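**被害届のその後を、誰が書くのか**

9月20日

先週の号で触れたHernico(ヘルニコ)地区の相談所の件、読者の方から何通かメールをいただいた。「その後どうなったのか」という問い合わせがほとんどだったので、今週はこの話を続ける。先に断っておくと、新しい事実はほとんどない。ないということ自体を書いておきたい。

おさらいをしておく。7月、Hernico地区にある妊娠・育児相談所の窓ガラスが夜のうちに割られ、外壁にスプレーで文言が書かれた。運営しているのはClakum(クラクム)という民間団体で、中絶に反対する立場を公にしている。翌朝には地元のテレビが駆けつけ、昼には議員が談話を出し、夕方には全国向けの番組が取り上げた。「民主主義への攻撃」という見出しもあった。反対側の団体も同じ日に声明を出し、暴力は支持しないと述べたうえで、相談所の運営のあり方に対する従来の批判を二段落ほど繰り返した。

それから二か月が過ぎた。逮捕者はいない。容疑者の名前も出ていない。警察の広報に電話をかけると「捜査中」という返事が返ってくる。八月にかけたときも同じ言葉で、担当者の声まで同じだった。

私はこの手の「捜査中」をあまり信用していない。もちろん、本当に捜査していて言えないことがある場合もあるだろう。だが、書類が棚に置かれているだけの場合にも、まったく同じ言葉が使われる。外にいる人間には区別がつかないし、区別がつかないことで困る人は警察の中にはいないように見える。

そこで数字を当たってみた。Sandhu(サンドゥ)郡が公開している資料によると、昨年度に郡内で受理された器物損壊の届け出は2,876件。このうち、検挙に至ったものとして記載されているのは231件である。一割に届かない。相談所の件が特別に放置されていると言う人は、まずこの数字を見たほうがいい。窓を割られた理髪店も、落書きをされた礼拝所も、だいたい同じ扱いを受けている。

ただし、この数字で話を終わらせるのも早い。届け出の大半は駐車場での傷や郵便受けの破損で、犯人を示すものがもともと残っていない。Hernicoの件では、通りの向かいの建物に防犯カメラがあった。映像が提出されたとClakum側は言っている。提出されたのかどうか、警察は答えない。提出された映像に何か映っていたのかも答えない。ならば二か月の間に何をしたのか、という問いはやはり残る。
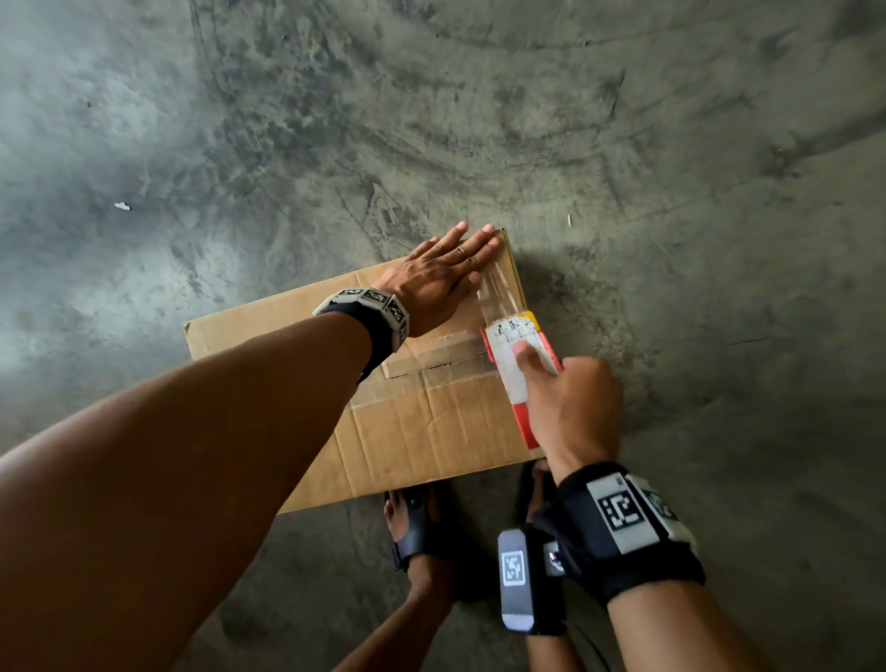

もう一つ気になっているのは、怒っている側の怒り方である。

Clakumは事件の翌週から「守る基金」と題した寄付の呼びかけを始めた。ウェブサイトには、割れた窓の修繕費と警備の強化に充てると書いてある。修繕費がいくらだったのかは書いていない。目標額も、集まった額も、私が見た限りでは載っていない。問い合わせの返信は丁寧だったが、「多くの温かいご支援をいただいています」という一文で終わっていた。金額を聞いたのに、温度を教えられた形になる。

誤解のないように書いておくと、窓を割られた団体が寄付を募ること自体には何の問題もない。私が引っかかるのは、捜査の遅れに対する抗議と寄付の依頼が、毎回同じメールに入っていることだ。捜査が進まないほど依頼のメールは書きやすくなる。そうしたいと思っている人がいるとまでは言わない。しかし仕組みとしてそうなっているのなら、受け取る側はそのつもりで読む必要がある。

反対側も似たようなものだ。相談所の広告表現を長年批判してきた団体は、事件のあと「これを口実に批判を封じるな」という趣旨の文書を出した。その主張には一理ある。ただ、読んでいて、割られた窓のことが最初の一行にしか出てこないのには驚いた。夜中に石を投げ込まれた建物で、翌朝も働いた人たちがいる。政治的な立場がどうであれ、そこに一段落くらい使っても損はしないはずである。

議会のほうはどうか。郡議会では、宗教施設や相談所などを狙った損壊行為の罰則を重くする条例案が出ている。通称Braltier(ブラルティア)案。提出した会派の説明資料を読んだが、正直なところ、何を解決するつもりの案なのかよくわからなかった。

捕まっていない犯人に対して、捕まった場合の罰を重くしても、捕まる確率は変わらない。検挙が一割に満たない犯罪で足りないのは、捜査にかける人手と時間だろう。ところが案には捜査員を増やす予算が一行もない。罰則の条文は印刷代しかかからないが、人を雇えば毎年の支出になる。会派がどちらを選んだかは、資料の厚さを見ればわかる。

加えて、対象施設の定義がひどく緩い。「信条に基づき相談、支援、又は啓発を行う施設」とある。これなら中絶に反対する相談所も、中絶を扱う診療所に付き添いを出している団体の事務所も入る。公平でよいという見方もできる。だが、労働組合の支部は入るのか。動物保護団体の倉庫はどうか。公聴会でこの点を聞かれた提出者は「個別に判断する」と答えていた。個別に判断するのは、いまのところ何の説明もしない警察である。

公聴会そのものについても少し書く。会場の席は200で、開始前に埋まった。発言の持ち時間は一人2分。賛成と反対の発言が交互に続き、それぞれの側が自分たちの発言者に拍手をした。警察からの出席はなかった。日程の都合だと議長が読み上げたが、公聴会の日程は前の月から公示されていたものだ。

私が一番聞きたかったのは、防犯カメラの映像のことと、担当している捜査員が専任かどうかの二点だった。どちらも質問としては出た。出たが、答える人が会場にいないので、そのまま議事録に載って終わった。議事録は後日公開される予定だという。前回の公聴会の分がまだ公開されていないので、いつになるかはわからない。

読者のメールに、「結局、報道が飽きたから捜査も止まったのではないか」という指摘があった。そうかもしれない。ただ、私は順番が逆である可能性も考えている。発表がないから記事が書けず、記事がないから発表を求める声も減る。全国番組がこの件を最後に扱ったのは七月の末で、そのときの内容は初日とほとんど変わらなかった。同じ映像、同じ割れた窓、同じ怒りの言葉である。取材をした形跡は薄かった。怒りを配ることと調べることは別の仕事で、後者のほうが手間も金もかかる。

この通信も大きなことは言えない。電話を数回かけ、公開資料を読み、公聴会の後ろのほうに座っていただけだ。それでも、郡には文書の開示請求を出しておいた。求めたのは、事件後に作成された捜査体制に関する内部文書と、議会事務局と警察の間の日程調整の記録である。前者はたぶん黒塗りで来るだろう。後者が来れば、出席できなかった理由くらいは確かめられる。

条例案の採決は来月の本会議に回る見込みだ。修正案が出るという話もあるが、文面はまだ見ていない。Hernico地区で七月の夜に何かを見聞きした方、あるいはClakumに寄付をして使途の報告を受け取った方がいれば、このメールにそのまま返信してほしい。掲載の際は必ず事前に確認を取る。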